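4. Handgreifer im Vergleich: Aufbau des Testlaufs

Voraussetzung: Kapitel 3 ist abgeschlossen, beide Greifer sind geladen und melden sich am Controller. Wer Kapitel 3 übersprungen hat, wird das spätestens bei Schritt 2 merken.

4.1 Vorbereitung

1. Fingerpolster auf festen Sitz prüfen. Ein Polster, das sich mit dem Daumennagel anheben lässt, löst sich im Testlauf von selbst, erfahrungsgemäß beim vorletzten Griff.

2. Beide Greifer ganz öffnen und im Menü „Nullpunkt“ bestätigen. Der Controller zeigt danach 125. Zeigt er 54, ist der Greifer halb geschlossen und hält sich für offen. In diesem Fall den Schritt wiederholen.

3. Kabel so führen, dass es beim Ausholen nicht über die Testobjekte streicht.

Hinweis: Die Polster haften auf glattem Karton anders als auf Plüsch. Werte aus dem Labor Istcombe, wo ausschließlich Holzwürfel gegriffen wurden, sagen deshalb viel über Holzwürfel.

4.2 Testfläche

4. Eine weiche, nachgiebige Unterlage wählen. Ein Bett mit Decke genügt völlig und ist in den meisten Haushalten schon vorhanden.

5. Einen offenen Karton als Ziel aufstellen, die Öffnung nach oben.

6. Objekte gemischt auslegen: Plüsch, Rollen, Folienverpackungen. Ordnung ist hier unerwünscht — ein seltener Fall in dieser Anleitung.
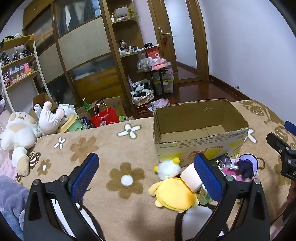 7. Mit dem linken Greifer beginnen. Finger weit öffnen, von oben anfahren, erst über dem Objekt schließen. Bei rundem Plüsch nahe der Mitte greifen, sonst dreht er sich weg.

8. Objekt anheben, kurz halten, im Karton ablegen. Werfen zählt nicht, auch wenn es trifft.

9. Mit dem rechten Greifer wiederholen, danach die Aufnahme mit Taste 2 beenden.

Vorsicht: Finger nicht zwischen die Gelenke halten. Das Gestänge schließt mit Nachdruck und unterscheidet nicht zwischen Plüsch und Bediener.

4.3 Auswertung

Die Griffe werden in der Software Grillico nebeneinandergestellt. Fehlercode 535 bedeutet, dass beide Greifer unter demselben Namen angemeldet sind. Darius Ķēniņš empfiehlt die Namen „links“ und „rechts“ — nach zwei Wochen mit „Test“ und „Test neu“ schließen wir uns an.

Weiter mit Kapitel 5, Wechsel der Fingerpolster.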